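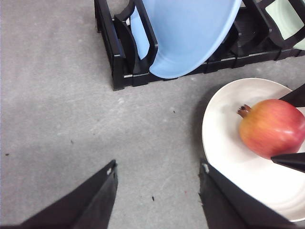 Rana Street supper swap comes back in June

The neighborhood supper swap is on again, and it's growing! Last year 103 households cooked for each other over the season, and between them they passed 600 meals across fences, porches and one very busy stairwell at Wadov Court.

New this time is a fruit table at the Clorkari Hall entrance. Bring what your tree gives you, take what you like, and please label anything homemade.

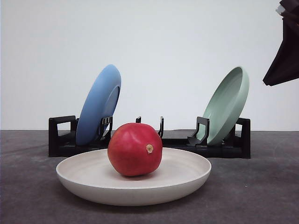 Skornoline Neighborhood Food Club

Pallavi Chauhan is running the cooking night again, and her lentil and squash stew is worth turning up for all by itself. Doors open at 6 p.m. and the kitchen closes at 11. Come for an hour or stay for the whole thing — plenty of people do.

Sign-up sheets are on the hall noticeboard. New cooks are paired with a household that has swapped before, so don't worry if your best dish is still beans on toast. Bring your own containers with lids.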